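Brindaris Help Forum > Workcells and Safety > Rules and good practice

Who is allowed to sit at the table while the arm is live?

Posted by tranex_bench
24 April 2022

We run a small lab in Berkthorpe with one arm bolted to a long desk. Most of the work is kitchen stuff, picking up slices of things and moving them about. The sales rep told us the arm is "collaborative" and so we don't need a fence, a mat or a light curtain. Our insurance person read the same brochure and now agrees with him. I don't.

What I can't find is a plain rule for people who are sitting at the same desk while it moves. Do they need training? Does each one need a stop button? We have a written procedure, but it was copied from a Haslam cell that had a full cage, and half of it makes no sense for us. I'd like to hear from someone who has been through this with an inspector, and not another link to the brochure.

14 replies hidden by moderator (off topic: brand arguments)

haslam_retired
Accepted by poster

The rep is selling you a word. The arm can't be judged safe by itself. What gets assessed is the whole job: arm, gripper, whatever the gripper is holding, the table, and where people put their heads and hands. An arm with force limiting that is holding a paring knife is a knife with a motor.

So do the risk assessment for your own table and throw the Haslam one out. Write down each task, who is in reach, what could hit or trap them, and what you did about it. Then test the contact force with a proper gauge at the spots where a hand could get pinched against the desk. I have read 491 of these write-ups over the years and most had never been near a gauge. They had a number typed in from the manual.

On the people question, anyone in reach has to know what the arm is about to do and how to stop it. If they can't tell you both, they move back. I don't care if they're only there to type. Heads are the part I would worry about with seated staff, as the limits people quote for a hand or a forearm do not carry over to a face.

One more thing. If you teach by hand or by pendant, use the reduced speed mode and keep it there until you're done. Everybody says they do this. Look at the log.

colette_r (Colette Roussel)

Mostly agree with the above, though I think he's a bit hard on the manuals. Our site has desks like yours and what got us through in October was dull housekeeping. Cables off the walking side. Glass well away from the path. A pendant where the person nearest the arm can get to the red button without leaning across it.

I would not trust a sign on the wall. We had one and people stopped reading it. What I do ask is for whoever is at the desk to watch the work while it runs, and for anyone standing behind to stay out of reach.
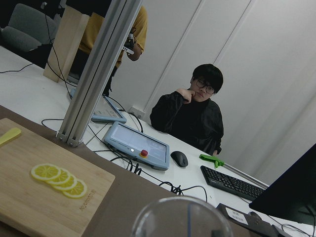
Does a stop button on the pendant count as the emergency stop for the whole cell?
Only if it is wired to stop everything in the cell that can hurt someone, including the gripper and any powered tool. On many small setups it stops the arm alone, so check the wiring diagram, press it during a slow test run and write down what keeps moving. If the pendant can be unplugged, fit a fixed button as well.

That pair is copied from our own site notes, so treat it as one site's opinion. Your inspector may want more.

bench_monkey_4

we just set the speed to 200 and never had a problem

haslam_retired

200 what? And with which gripper? "Never had a problem" is what people write on page one of the accident report.

tranex_bench

Thanks both. Gauge is on order. The rep has stopped answering my emails, so I'll read something into that.

Thread closed to new replies. Was this page useful? Report a problem with this page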